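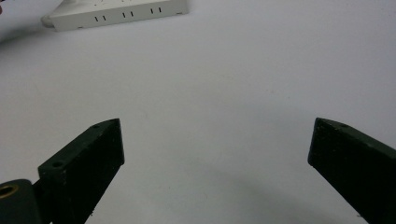
White tables, and what the brochures say about them

Every white table is sold as easy to look after. I have been reading the leaflets for most of February and I don't believe them, so this page collects the tops I've had to do with, and a line or two on each. No marks out of ten. If you want those, the shops hand them out freely.

Gallery

Matt white, in this light
The leaflet for this sort of top says "stays clean looking all day". Tiny specks, faint smudges towards the middle, and a surface that goes from white to grey depending on where the light falls. So much for pure white.

The Vamis desk top, 154 by 84
Centimetres, that is, and it measured up correctly, which I'll give them. "Arctic" is the colour on the box. It looked blue in the morning and cream under the kitchen bulb, so take your pick.

The Cloleo folding table
Described as "virtually invisible to fingerprints". I think they meant it the other way round. The prints showed up well enough once I sat down on the low side and looked across it.

Cloleo again, after the special cream
A small tub of polish, sold separately. I did half the top and left the other half alone. A week later I had to look up which half I'd done.

Groen café table, second-hand
The seller said light wear. The middle had been rubbed shiny and the corners hadn't, and no amount of washing-up liquid will make those match. Still a decent table for plants.

Groen, underside
Nicer than the top. Nobody has wiped it.

The Skusonard sample square
They post you a piece the size of a coaster and ask you to judge a whole table by it. Anything looks spotless at that size. I put it on the windowsill and it gathered dust like everything else on the windowsill.

Skusonard, 100 days on
The sample came with a card promising no yellowing in 100 days. It hasn't yellowed. I'm not sure what that proves about year three, and the card doesn't go that far.

The ring
Tea, left overnight on the Vamis. Warm water took most of it. The stain remover advertised for exactly this took the rest, along with a bit of the finish.

The patch I sanded
Somebody on a forum swore by 3000 grit paper, used wet, to lift marks from a matt top. It lifted the mark and left a glossy spot you can find from the doorway. I would sooner have kept the mark.

What I use now
A damp cloth, then a dry one. The blue cloths and the yellow cloths do the same job whatever the packet says.

Page last changed Wednesday, March 18, 2020. Oak and beech tops are on a separate page, along with my doubts about oiling them.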